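Recording demos with the handheld grippers, quick version

Wrote this up 7th April after the third person asked me the same stuff. Covers the two-handed small parts task only. If you're on the big arm with the teleop rig, wrong page, go ask Dirk Stevens.

What you need

Both handheld grippers, charged. Head camera. The marker board. A laptop with Skillell open and logged in as the recording user, not as you. Parts tray.

Before you start

Wipe the lenses. Dry cloth, no spray. A thumbprint on a fisheye ruins a whole batch and you won't spot it on the little preview.

Check the free space. Skillell wants 2000 MB clear before it lets you open a session, but that's the bare minimum and you'll run out by lunch. Clear more.

Start both grippers, then the head camera. In that order. Other way round the clocks don't line up and Norkov throws out the episode later, with an error that says "missing stream" even tho nothing is missing.

Head strap snug. Look down at where your hands are going to be, get someone to check the view, then leave it alone.

Calibrate

Open the fingers all the way. Squeeze all the way. Hold for 2 seconds, let go. Same on the other hand. The bar in Skillell should go end to end — if it stops short, squeeze again, harder.

Then show each gripper the marker board, slowly, from a few angles. Tilt your wrist, don't walk. Wait for the green tick.

Doing the task

Press record. Pick up the part with one gripper, low in the fingers, down where the pads have some grip. Tips only and it spins on you.

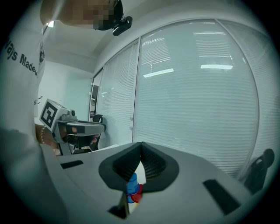

Once you've got it, keep steady pressure. The trigger reading gets recorded the whole time, so if you're pumping it the robot learns to pump it. Everaldo Fontes lost most of a day's worth that way in August and still brings it up.

Speed: slower than you'd do it bare handed. Not slow motion though. Think of handing somebody a full cup of coffee. No stopping mid-air to think, because the policy picks that up too and just hangs there. If you get stuck, finish badly, mark it as failed and go again.

Bring the second gripper in from the side, not over the top. Coming over the top blocks the first gripper's view right when you need it. Elbows out a bit. Feels dumb, works.

Don't look away while you're recording. Someone talks to you, ignore them. The head view goes wherever your head goes.

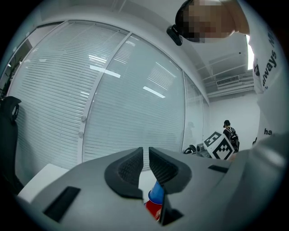

Set the part down, open the fingers fully, back off a hand's width and then press stop. People stop too early all the time. The release needs to be in there or the episode is useless, the robot never learns to let go.

Move the start position between episodes. Different angle, other side of the tray, whatever. Same spot every time gives you a robot that only knows one spot.

Do 17 good ones, take a break, redo the calibration. Your grip drifts when you're tired.

Checking and upload

Scrub through the first episode right away, all three views. Look for:

part visible before the grasp
no frozen frames
trigger curve going up once and down once
release included

First one is bad, fix it now. Don't record another hour on top of it.

Name the folder task, initials, session number. No spaces — the Willems uploader chokes on spaces and doesn't tell you. Then drag it into Stultari and wait for the count to match what's on the laptop before you wipe the cards. Seriously wait.

If stuff goes wrong

Tracking jumps: usually you're too close to a shiny surface or a blank wall. Turn so there's more going on in view, recalibrate, go again.

Gripper drops out: cable first. Then reboot it. Then the other cable.

Norkov rejects more than 6 episodes in a session: stop and send me the log. Don't rename files to get them thru, it has been tried.

Put the grippers back on the charger, fingers open. Leaving them squeezed bends teh pads.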